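12 Feb 2024, claims wording bench, notes by Annelore

Picking up the contents wording again after a good long chat with Leopoldo over tea. He's still on the storm surge question for the Vogler file and I've got the sewer backup endorsement, so between us we have most of the water in the building covered (or excluded, depending on which page you read first!).

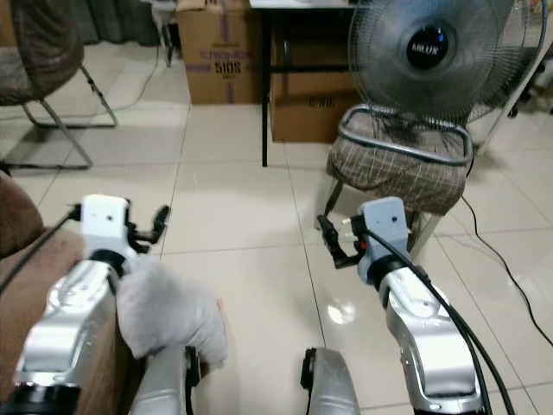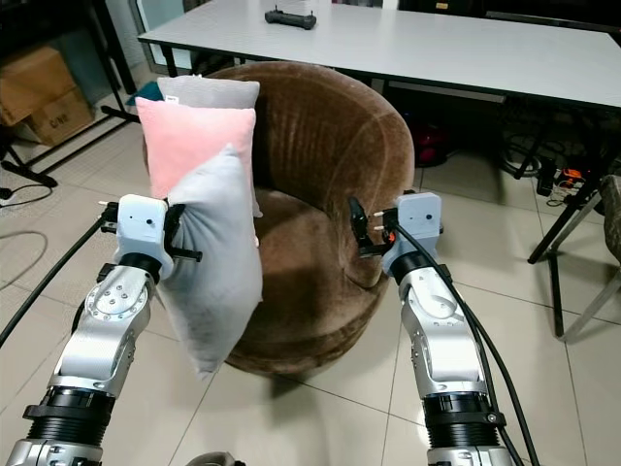 Anyway, the Dinement form. The base policy excludes "water which backs up through sewers or drains", and the endorsement buys it back up to a sublimit. Fine so far. The trouble is that the endorsement says "direct loss to covered property" and never mentions clean-up, and in the Vogler claim the clean-up invoice is $2279, all of it for pumping out and drying the basement. The carpet itself was written off separately and nobody is arguing over that part.

Leopoldo reads drying as part of the loss. I lean the same way, but I'd like to see it in the words before I say so to anyone with a letterhead. The Jistemon form has a neat little sentence about "reasonable expense to remove water", and I've copied it into the margin of our draft to see how it sits. It sits rather well, though it makes the paragraph a mile long.

Deductible: $200 under the base policy, $200 under the endorsement. Does the insured pay both? I went round and round on this. The endorsement says its deductible applies "in place of any other", so I get one $200 and that's the end of it. Leopoldo wants to check the June version, as he has a feeling the phrase was added then and the Vogler policy may be on the older print. Good thought, and I should have had it myself.

Still to do: find the older print (try the grey binder, then ask Arine for their copy), redo the worksheet with the single deductible, and ask whether the pump rental is already inside the invoice or billed on its own. Also my definition of "drain" is still dreadful. Leopoldo has offered to have a go at it tomorrow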